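## 4. Setting Up the Activity Table

This section covers the assembly, leveling and first use of the Vilgate activity table in a classroom, library or community room. Read Section 3 (Unpacking and Parts Check) before you begin. Two adults are required for steps 3 through 6.

### 4.1 Choosing a location

Place the table on a hard, level floor. Low-pile carpet is acceptable, but the leveling feet must be checked again after the first week of use. Leave a clear walkway on every side where children will be seated. Do not place the table against a radiator, under a wall-mounted screen, or in front of an exit door.

The table top weighs 53 pounds without accessories. It must not be carried by one person, and it must not be dragged on its feet.

### 4.2 Assembling the frame

1. Lay the table top face down on a blanket or on the opened carton. Check that no staples remain in the cardboard.
2. Sort the hardware into the compartments of the supplied parts box. The kit contains 8 long bolts, four short bolts and one hex key.
3. Stand one leg in each corner bracket. The flat side of the leg faces the outer edge of the table.
4. Insert two long bolts through each bracket and turn them by hand until they catch.
5. When all the legs are in place, tighten the bolts with the hex key. Work from corner to corner diagonally.
6. Turn the table upright. One adult stands at each end and lifts by the frame, never by the legs.
7. Fasten the Holanda cross brace between the rear legs with the short bolts.

**Caution:** Do not use a power driver. Overtightened bolts will strip the bracket threads, and stripped brackets are not covered by the warranty.

### 4.3 Leveling

1. Place a spirit level across the middle of the table top.
2. Turn the foot under the lowest corner clockwise to raise it. Make small adjustments.
3. Repeat with the level placed lengthwise.
4. Press down firmly on each corner in turn. If the table rocks, return to step 1.
5. Tighten the locking nut on each foot.

**Note:** The feet allow 1 inch of adjustment. If the floor slopes more than this, choose another location. Do not place paper, wood or folded cardboard under the feet.

### 4.4 Trays and work surfaces

Modeling dough, clay and similar materials should be used on a tray or mat. Although the table top is sealed, colored dough left on it overnight may stain, and hard tools can mark the finish. Any flat tray with a raised edge is suitable, provided that it rests fully on the table top and does not extend past the rim.
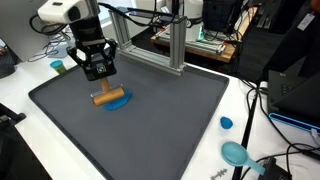 *Figure 4-3. Rolling dough on a tray.*

Before each session, wipe the underside of the tray and the part of the table on which it will rest. Grit trapped between the two is the most common cause of scratches. Trays used on a smooth surface may slide when pressure is applied to a roller; a thin rubber mat placed beneath the tray will prevent this.

Wooden tools should be wiped clean with a barely damp cloth after use and left to dry in open air. They must not be soaked or placed in a dishwasher. Discard any tool that has split or begun to splinter.

**Caution:** Many modeling doughs contain wheat flour. Check the ingredient label against the allergy records of the group before opening a container.

### 4.5 Attaching the storage rail

The Brodeck storage rail is an optional accessory and is packed separately. It may be fitted to either long side of the table.

1. Remove the plastic plugs from the side of the frame and keep them.
2. Hold the rail so that the lip faces upward.
3. Line up the holes in the rail with those in the frame and insert the rail screws.
4. Tighten the screws evenly, then pull gently on the rail to confirm that it is secure.
5. Hang the bins from the lip. Place heavier items in the bins nearest the legs.

The rail is not a handle. Children must not be allowed to stand or lean on it.

### 4.6 First-week inspection

After one week of regular use, check the following points and record the result on the card inside the back cover:

- all frame bolts are tight;
- locking nuts have not loosened;
- the cross brace shows no movement when the table is pushed from the side;
- the edge trim is flat along its full length.

Thereafter, repeat the inspection each September and whenever the table has been moved to another room.

### 4.7 Replacement parts

Bolts, feet and edge trim may be ordered from Ustutura using the form in Section 9. Quote part number 1450 for the complete hardware kit. State the serial number of the table, which is printed on a label beneath the top, next to the left rear leg. Do not substitute bolts from a hardware store, even where the thread appears to match.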